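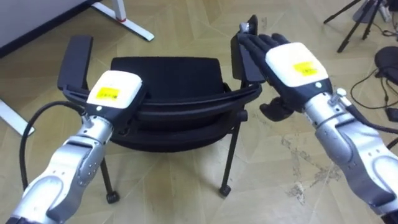
Week 4 notes: Where did the number come from?

Last week we pulled quotes apart. This week I want us to do the same thing to a number, and I'm using the Fladeck voter roll story because it's small enough to get through in one sitting and because several of you asked for something local (thank you to everyone who emailed me links, I did read them, even the long ones).

The claim first. A post on Vundum said that Fladeck had "2,580 dead people registered to vote" and that the town clerk, Laurențiu Olteanu, had "refused to remove them." It got shared a lot. By the time Ovidiu Toma at the Chiriac called the clerk's office, people were already phoning in to ask whether their late grandparents had voted in the school board race.

Before you look anything up, write the claim out as separate sentences. I know it feels like a school exercise, but please do it anyway! I get four:

There is a list with 2,580 names on it.
The people on the list are dead.
They're all registered to vote in Fladeck.
Olteanu was asked to take them off and said no.

The first one holds up. There really is a list, it really has 2,580 names, and the clerk's office put it out itself in March as part of the regular upkeep report. You'll find it in the reading packet under the Roster printouts. Roster is the software the clerk uses to keep registrations, and its reports are ugly, so bring a ruler or something to keep your place in the columns.

The second sentence is where it falls over. The report is headed "inactive," and inactive means the voter hasn't cast a ballot in a set stretch of elections or hasn't answered an address notice. Plenty of inactive voters are alive and just don't bother, or moved across town and never told anybody. If you go down the status codes, 582 of the names had mail come back as undeliverable. Another column shows possible matches with state death records, and that one has 61 names in it. A possible match is a name and a birth year lining up, so you get fathers and sons with similar names, cousins, all kinds of mix-ups. After the office checked those by hand, 17 were confirmed deaths.

So a poster took the heading they wanted and put it on top of the biggest number on the page. I see this one constantly. The number is real, you can go and look at it, and that makes the label feel real too.
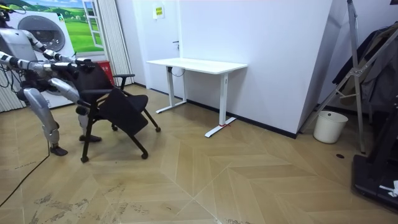 Can an inactive voter still vote in Fladeck?

An inactive voter is still registered and can vote after confirming a current address, either at the polling place or by mail beforehand.

Back to our four sentences. The third is muddy and I'd mark it muddy in your write-up. The 17 were on the roll when the report ran, and they came off at the next monthly update. "They were registered" and "they are registered" are different claims, and the post used the present tense. Check the date on the post against the date on the report. In class last year we spent half an hour arguing about this and I still think it was time well spent.

The fourth is the one that names a person, so slow down. The post gave no source for "refused." Toma asked Olteanu directly, and Olteanu said that a resident had come to a town meeting and asked him to delete the whole inactive list on the spot. He told her he couldn't, as the rules require notices and a waiting period first. You could call that a refusal, I suppose! But she was asking about the whole list, and the post makes it sound as if he'd been handed proof of deaths and shrugged. The meeting minutes back up his version. Read them yourself, they're two pages, and notice that Toma linked to them instead of just telling readers they existed.

A word on ratings. The Chiriac ran this as "False." I would have gone with "Mostly false" given that there were some deceased voters on the roll, and a reader who finds that out later may feel they were sold something. Toma and I have gone back and forth on it over coffee and neither of us has budged. I don't mind which you choose as long as you can defend it from the documents.

For next time:

Read the Roster report and the minutes in full.
Write a check of the Vundum post, one page, with your own rating.
Put the claim in the first paragraph in the poster's exact words.
Say what "inactive" means before you give any figures.
List every source, including anyone you called who didn't call back.

Drafts go in the shared folder by 9 p.m. the night before class. If the folder won't let you in (it does this), just email it to me.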